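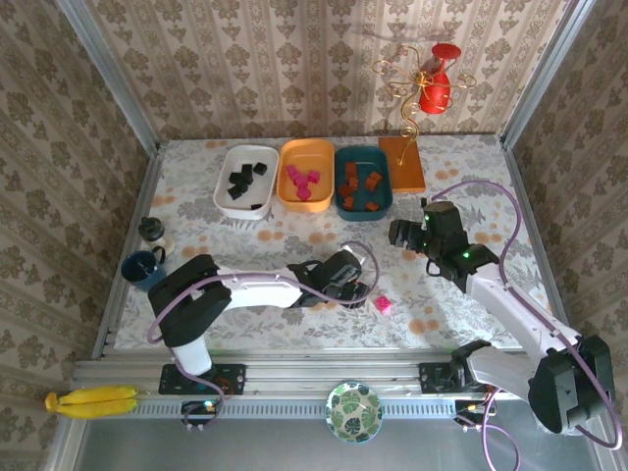 Is it worth swapping the stock jaws for the Guder soft pads on the cube sorting job? For cubes this small, on a cloth this soft, the pads gain us very little, and they cost us time every time they need reseating.

6 March 2023
Bench notes, two-arm cell, gripper comparison, second try

Writing this down before I talk myself into a nicer version. The plan was stock jaws against Guder pads, same arms, same trays, same tablecloth. The Promomura sheet says compliant pads "reduce failed grasps on light objects." Fine. Which objects, and failed how? The sheet doesn't say, and I've stopped expecting it to.

Setup: magenta cubes only for the scored runs, target is the orange tray. Black cubes go in the white tray and the reddish-brown ones in the teal tray, and those stay put so the camera has something to be confused by. The patterned wallpaper and the flowered cloth stay too. Sólveig Frandsen wanted a plain gray sheet so that we'd be testing the grippers and nothing else. I see the argument, but we had good numbers on a plain sheet in July and they fell apart as soon as there was a pattern under the cube. I'd take an ugly number I can believe.

Stock jaws first. Left arm comes in low from the side, jaws pointing right, and closes. Most misses were the cube getting nudged along the cloth before the jaws were around it. The cloth rucks up a little under the lower finger and the cube goes with it. I would not call that a grip failure. That's an approach height problem and no pad in the world fixes it.

Pads next. Same nudge, same ruck. Where they did better was the lopsided grab, one corner in and one corner out: stock jaws spit the cube, pads hung on to it 3 times when I'd have bet against it. Where they did worse was letting go. The cube stuck to one pad on the way into the tray and came back out with the arm, 4 times. The sheet has nothing on release.

So the pads save some and lose some, and the total is close enough that I won't put it in a slide. Please don't put it in a slide for me.

Controller. We had Vistulow firmware on both arms today. Someone's going to ask whether it is smoother than Majali. It looks smoother. Looking smoother is how we got into trouble last time, so I want the joint logs side by side before anybody repeats it. What I can say is that the left arm overshot after a fast reach with Majali and I haven't caught it doing so on Vistulow, over one session, with one person watching, who was also writing. Weak evidence.

Cabling: the purple runs are still too long. The loop over the right arm is tall enough that I worry about it going into the gold stand with the red hourglass if the arm swings out past the teal tray. Sólveig says there's clearance. There may be – I'd still like to see it at full speed with somebody's hand on the stop. The lines hanging off the boards under the rail need tying back as well. I wrote that in the last entry too.

Things I don't trust yet:
Pad wear. One session tells us nothing.
The gripper closing value. I set it by eye for stock jaws and left it alone for the pads, which may be unfair to the pads. Sólveig's objection, and a good one.
The right arm. It did hardly any of the scored picks, so everything above is a left arm result with a two-arm title on it.

Next session:
Raise the approach by 2 mm and rerun stock jaws before touching anything else.
Tune the closing value separately for the pads, then 6 runs each, order shuffled.
Count releases as their own column. A pick that can't be put down isn't a pick.
Swap the grippers between arms once, to see whether the difference follows the gripper or the arm.

Pads are off again and back in their bag, second drawer. Stock jaws on both arms for whoever has the cell next. If you change the closing value, write it here.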